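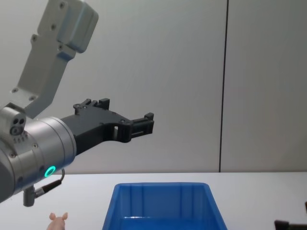
4. 그리퍼와 트레이 맞추기

이 장은 Flarura 양팔 셀의 그리퍼를 새로 달았거나, 떼었다가 다시 달았거나, 누가 밤사이에 살짝 건드려 놓고 말을 안 한 경우에 씁니다. 세 번째 경우가 제일 많습니다. 3장의 전원 및 비상정지 점검을 마친 상태를 전제로 하며, 마치지 않았다면 3장으로 돌아가십시오. 3장은 짧습니다. 읽다가 죽은 사람은 없습니다.

작업 순서는 그리퍼, 케이블, 트레이, 접근 위치, 시험 운전입니다. 트레이부터 맞추고 싶은 마음은 이해합니다만, 그렇게 하면 트레이를 두 번 맞추게 됩니다. 초판을 쓴 Shahab Ansari는 이 순서를 빨간 글씨로 인쇄하자고 했고, 인쇄 예산을 쥔 쪽에서는 검은 글씨도 잘 읽힌다고 했습니다.

4.1 준비물

- 육각 렌치 세트(볼 끝이 닳은 것은 제외. 서랍에 들어 있는 것은 대개 닳은 것입니다)
- Drulton 토크 드라이버
- 보풀이 없는 마른 천
- 마스킹 테이프와 연필
- 파란색 플라스틱 트레이
- 시험 물체: 분홍색 돼지 장난감과 주황갈색 장난감
- Valach 티칭 단말기, 충전된 것

참고: 시험 물체는 비품 대장에 올라 있습니다. 책상 위에 두면 귀엽다는 이유로 가져가지 마십시오. 돼지는 이미 한 차례 실종된 적이 있고, 그동안 시험 운전은 지우개로 했으며, 지우개로 얻은 데이터는 아무 데도 쓰지 못했습니다.

4.2 작업 전 자세

1. 단말기에서 프로그램을 정지하고 운전 모드를 수동으로 바꿉니다.

2. 속도 제한을 최저로 내립니다. 이 장이 끝날 때까지 올리지 않습니다. 답답해지는 시점이 반드시 옵니다. 그때도 올리지 않습니다.

3. 왼팔을 정비 자세로 보냅니다. 그리퍼 몸체가 수평에 가깝게 눕고 손가락 끝이 셀 안쪽을 향하는 자세입니다. 손가락은 닫아 둡니다.

4. 오른팔은 바깥쪽으로 물려 둡니다. 두 팔을 동시에 정비 자세로 보내는 메뉴가 단말기에 있기는 합니다. 왜 있는지는 저희도 회의를 했습니다. 쓰지 마십시오.

5. 탁자 위에서 시험 물체와 트레이 말고는 모두 치웁니다. 커피도 포함됩니다.

주의: 팔이 멈춰 있는 것과 팔에 전원이 없는 것은 다릅니다. 수동 모드의 팔은 얌전해 보이지만 언제든 움직일 수 있습니다. 나사를 풀기 전에는 반드시 서보를 끄고 브레이크가 걸리는 소리를 확인하십시오.

4.3 그리퍼 달기

한쪽 팔씩 작업합니다. 왼팔을 예로 들어 적었고, 오른팔은 좌우만 바꾸면 됩니다. 좌우를 바꾸는 일에 자신이 없으면 종이에 그려 놓고 하십시오. 편집자 가운데 한 명은 아직도 그렇게 합니다.

1. 손목 끝의 장착면을 마른 천으로 닦습니다. 눈에 안 보이는 먼지도 닦습니다. 장착면에 낀 가는 부스러기 하나가 손가락 끝에서는 눈에 띄는 기울기가 됩니다.

2. 그리퍼를 양손으로 받쳐 장착면에 댑니다. 위치 핀이 맞으면 가볍게 들어갑니다. 안 들어가면 돌려 보고, 그래도 안 들어가면 뒤집어 들고 있는지 확인하십시오. 망치는 준비물 목록에 없습니다.

3. 볼트를 손으로 먼저 모두 걸어 놓습니다. 한 개를 끝까지 조이고 다음 개로 넘어가는 방식은 타이어를 가는 사람도 안 합니다.

4. 토크 드라이버로 대각선 순서를 지켜 조입니다. 설정값은 그리퍼 몸체에 딸려 온 카드를 따릅니다. 카드를 잃어버렸다면 4.10의 연락처로 사본을 청하십시오. 감으로 조인 볼트는 감으로 풀립니다.

5. 손가락을 손끝으로 잡고 앞뒤와 위아래로 살짝 흔들어 봅니다. 장착면에서 유격이 느껴지면 1번으로 돌아갑니다.

6. 조인 볼트 머리와 장착면에 걸쳐 연필로 짧은 선을 긋습니다. 다음 점검 때 선이 어긋나 있으면 볼트가 움직인 것입니다. 연필 선이 보기 싫다는 의견이 매년 접수되며, 매년 같은 답장이 나갑니다.

참고: 오른팔 손가락에는 파란 패드가 붙습니다. 패드는 트레이 테두리를 잡을 때 미끄럼을 줄이는 소모품으로, 왼팔에 하나 더 달아 두면 좋겠다는 생각이 들어도 달지 마십시오. 왼팔은 맨 손가락 폭을 기준으로 프로그램되어 있습니다.

4.4 손목 케이블 확인

손목 아래로 짧은 검은색 케이블이 고리처럼 늘어져 회색 원통형 커넥터로 이어집니다. 셀에서 가장 싼 부품에 속하고, 셀을 세우는 횟수로는 단연 으뜸입니다.

1. 커넥터를 잡고 끝까지 밀려 들어가 있는지 확인합니다. 케이블을 잡고 당겨 보는 것은 확인으로 치지 않습니다.

2. 케이블 고리가 자연스럽게 늘어져 있는지 봅니다. 팽팽하면 손목이 돌 때 뽑히고, 너무 처지면 트레이 모서리에 걸립니다.

3. 서보를 켜고 최저 속도로 손목을 한쪽 한계까지 돌렸다가 반대쪽 한계까지 돌립니다. 도는 동안 눈은 단말기가 아니라 케이블에 둡니다.

4. 손목을 가장 낮은 작업 높이까지 내립니다. 커넥터가 탁자에 닿지 않아야 합니다. 그리퍼가 목표 지점에 무사히 도착했는데 커넥터가 먼저 탁자에 도착해 있는 사고가 이 셀의 고전입니다.

주의: 고리를 케이블 타이로 묶어 깔끔하게 만들지 마십시오. 깔끔해진 케이블은 다음 날 아침에 끊어진 채 발견됩니다. Pejman Tabrizi는 현장에서 수거한 타이를 서랍 하나에 모으고 있는데, 서랍이 더는 닫히지 않습니다.

4.5 상태 링 읽기

손목 쪽 관절에는 상태를 나타내는 링이 있습니다. 두 팔의 링 색은 따로 움직이므로 한쪽만 보고 안심하지 마십시오.

- 초록: 서보가 켜져 있고 위치를 유지하고 있습니다. 움직이지 않는다는 뜻이 아니라는 점을 다시 적어 둡니다.
- 파랑: 접근 위치를 저장하기 위해 대기하고 있습니다. 한 팔은 초록, 다른 팔은 파랑인 상태가 4.7의 작업에서는 정상입니다.
- 노랑: 무언가 마음에 들지 않는 것입니다. 단말기에 사유가 뜹니다. 사유가 "기타"로 나오면 4.9의 표를 먼저 보십시오.
- 빨강: 정지. 원인을 찾기 전에는 재기동 버튼을 누르지 마십시오. 연달아 누른다고 설득되는 회로가 아닙니다.
- 꺼짐: 전원이 없거나, 링이 고장 났거나, 둘 다입니다. 팔은 전원이 있는 것으로 간주하고 다룹니다.

색을 구별하기 어려운 작업자는 단말기 첫 화면의 글자 표시를 쓰십시오. 같은 내용이 나옵니다.

4.6 트레이 자리 잡기

1. 트레이를 두 팔 사이 중앙에 놓습니다. 긴 쪽이 앞뒤로 향해야 합니다. 가로로 놓으면 두 팔 모두 테두리를 잡으러 허공으로 갑니다. 보고 있으면 꽤 우아하지만 작업은 되지 않습니다.

2. 탁자 안쪽 끝에서 트레이의 먼 쪽 테두리까지를 자로 잽니다. 기준은 200밀리미터입니다. 테두리의 바깥쪽 가장자리에서 잽니다. 안쪽에서 재면 매번 테두리 두께만큼 틀리고, 매번 똑같이 틀려서 더 오래 발견되지 않습니다.

3. 트레이를 눌러 바닥이 흔들리지 않는지 봅니다. 흔들리면 트레이를 들어 밑을 닦습니다. 그래도 흔들리면 트레이가 휜 것이니 바꾸십시오.

4. 마스킹 테이프를 트레이 바닥 모서리를 따라 탁자에 붙이고 연필로 모서리를 표시합니다. 테이프는 시험 운전이 끝나면 떼어 냅니다. 정식 위치 고정구는 Shokri 사에서 주문품으로 나오며, 납기는 여유 있게 잡으십시오. 여유 있게 잡은 다음 한 번 더 잡으십시오.

5. 트레이 안을 들여다봅니다. 안쪽 벽에 조명이 강하게 반사되면 비전 쪽에서 밝은 얼룩을 물체로 착각할 수 있습니다. 조명 각도를 조금 바꾸고 단말기의 카메라 화면으로 다시 확인합니다.

6. 주황갈색 장난감을 트레이 안, 앞쪽에서 오른쪽으로 치우친 곳에 눕혀 둡니다. 분홍 돼지는 트레이 밖, 왼팔 손목 가까운 탁자 위에 둡니다. 세우든 눕히든 상관없지만 시험할 때마다 같은 자세로 두십시오. 시험 기록에 "돼지가 기분에 따라 달랐음"이라고 적어 보낸 현장이 있었습니다.
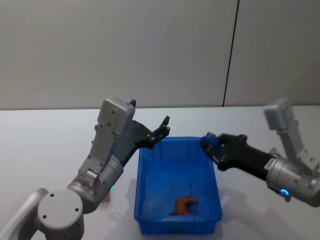 4.7 양팔의 접근 위치 저장

두 팔을 동시에 트레이로 불러들이는 단계입니다. 손가락 끝이 테두리 근처까지 와야 하므로 이 장에서 가장 지루하고, 그래서 가장 자주 사고가 납니다. 전화를 받을 일이 있으면 지금 받으십시오.

1. 단말기를 든 사람 한 명만 셀 앞에 섭니다. 옆에서 "조금만 더"라고 말해 줄 사람은 있어도 되지만, 손은 주머니에 넣게 하십시오.

2. 왼팔을 트레이의 왼쪽 위 모서리 방향으로 보냅니다. 그리퍼는 트레이 안쪽을 향해 비스듬히 두고 손가락을 조금 벌립니다.

3. 손가락 끝이 테두리 바로 위에 떠 있는 곳에서 멈춥니다. 닿으면 안 됩니다. 마른 천 한 겹을 사이로 통과시켜 걸리지 않으면 됩니다.

4. 왼팔의 위치를 저장합니다. 링이 초록으로 유지되는지 봅니다.

5. 오른팔을 저장 대기 상태로 바꿉니다. 링이 파랑으로 바뀝니다.

6. 오른팔을 오른쪽에서 트레이의 오른쪽 위 모서리로 들여보냅니다. 그리퍼 몸체가 수평에 가깝게 유지되어야 하며, 패드가 테두리를 스치는 정도까지는 허용합니다. 테두리가 눌려 휘면 과합니다.

7. 셀 옆으로 가서 눈높이를 탁자에 맞추고 두 손목의 아래쪽을 봅니다. 탁자와 떨어져 있어야 합니다. 왼팔 손목 옆에 돼지가 있다는 것도 이때 기억하십시오. 손목이 내려오면서 돼지를 밀면 그 뒤의 집기 시험은 전부 무효입니다.

8. 오른팔의 위치를 저장합니다.

9. 왼팔만 한 번, 오른팔만 한 번, 정비 자세로 뺐다가 저장한 위치로 다시 부릅니다. 둘 다 제자리로 오면 양팔을 함께 부릅니다. 순서를 건너뛰고 바로 함께 부르면 어느 팔이 틀렸는지 알 수 없게 됩니다. 물론 틀렸다는 것은 소리로 알 수 있습니다.

경고: 두 팔이 모두 트레이 위에 있을 때 그 사이로 손을 넣지 마십시오. 트레이 안의 장난감이 조금 비뚤어진 것 같아 바로잡고 싶을 때에도 마찬가지입니다. 두 팔을 모두 물리고, 서보를 끄고, 그다음에 바로잡습니다.

4.8 시험 운전

1. 프로그램 목록에서 680번을 부릅니다. 빈 동작 시험으로, 물체를 집지 않고 경로만 따라갑니다.

2. 최저 속도로 한 바퀴 돌립니다. 비상정지 버튼에 손을 올려 둡니다. 버튼이 보이는 곳에 앉아 있는 것으로는 모자랍니다.

3. 이상이 없으면 500번을 부릅니다. 왼팔이 분홍 돼지를 집어 트레이에 넣는 시험입니다.

4. 돼지가 트레이 안에 놓이면 합격입니다. 던져 넣는 것은 합격이 아닙니다. 결과가 같아 보여도 그리퍼가 열리는 높이가 잘못된 것이니 4.7의 2번부터 다시 하십시오.

5. 같은 시험을 반복합니다. 연속 9회 성공해야 합니다. 여덟 번째까지 성공하고 마지막에 실패했으면 처음부터 다시 셉니다. 여기에 대한 이의는 접수하지 않습니다.

6. 두 팔로 트레이 테두리를 잡는 시험으로 넘어갑니다. 잡기만 하고 들지는 않습니다. 양쪽 손가락이 닫힐 때 트레이가 한쪽으로 밀리면, 먼저 닫히는 팔의 반대쪽으로 밀리는 경우가 대부분입니다. 단말기에서 두 팔의 닫힘 시점을 맞춥니다.

7. 시험을 마치면 팔을 정비 자세로 보내고, 테이프를 떼고, 결과를 기록지에 적습니다. "대체로 양호"는 결과로 인정하지 않습니다. 합격 아니면 불합격입니다.

4.9 잘 안 될 때

증상: 손가락이 테두리 위가 아니라 바깥쪽 허공에서 닫힌다.
조치: 트레이가 움직였습니다. 아무도 안 건드렸다고들 하겠지만 움직였습니다. 연필 표시와 맞춰 보십시오.

증상: 한쪽 팔의 저장 위치가 부를 때마다 조금씩 다르다.
조치: 그리퍼 장착 볼트의 연필 선을 확인합니다. 선이 맞으면 4.3의 5번처럼 손으로 흔들어 유격을 찾습니다. 유격도 없으면 관절 쪽 문제이므로 더 풀지 말고 연락하십시오.

증상: 손목을 돌릴 때만 그리퍼 통신이 끊긴다.
조치: 케이블입니다. 센서를 의심하고 계셨다면 그래도 케이블입니다. 커넥터를 뺐다 다시 꽂고 4.4를 반복합니다.

증상: 카메라 화면에서 트레이 안에 없는 물체가 잡힌다.
조치: 반사입니다. 조명을 바꾸고, 그래도 남으면 트레이 안쪽 벽을 닦습니다. 광택제로 닦지 마십시오. 실제로 있었던 일이라 적습니다.

증상: 파란 패드가 테두리에서 미끄러진다.
조치: 마른 천으로 패드를 닦습니다. 닦아도 미끄러지거나 표면이 갈라져 있으면 양쪽을 함께 교체합니다. 한쪽만 새것으로 바꾸면 헌것이 먼저 미끄러집니다.

증상: 링이 노랑이고 사유가 "기타"이다.
조치: 단말기와 팔의 소프트웨어 판이 서로 다른 경우가 가장 흔합니다. 판을 맞춘 뒤에도 "기타"가 나오면 화면을 촬영해 보내 주십시오. "기타"의 종류를 저희도 모으는 중입니다.

4.10 정기 점검과 부품 요청

월요일 아침, 첫 가동 전에:
- 볼트의 연필 선
- 케이블 고리와 커넥터
- 트레이 테두리의 휨과 금
- 손가락 끝과 패드의 마모

매달 한 번:
- 장착면 토크 재확인
- 500번 시험 운전, 4.8의 합격 기준 적용
- 시험 물체의 상태. 귀나 꼬리가 떨어져 나간 물체는 모양이 달라진 것이므로 교체하고, 떨어진 조각도 찾아서 버립니다. 조각은 보통 탁자 뒤에 있습니다.

패드, 손목 케이블, 토크 카드 사본은 셀을 납품한 대리점의 부품 창구에 요청하십시오. 요청서에는 어느 팔에 쓸 것인지를 적어 주십시오. "로봇 팔에 쓸 것"이라고만 적힌 요청서는 반송됩니다. 왼쪽과 오른쪽은 셀 앞에 서서 탁자를 바라본 방향을 기준으로 하며, 뒤에서 본 방향으로 적으셨다면 뒤에서 보았다고 함께 적어 주시면 됩니다.

시험 물체를 잃어버렸을 때에는 분실 신고서를 따로 내야 합니다. 서식은 부록의 마지막 쪽에 있고, 색깔을 적는 칸이 있습니다.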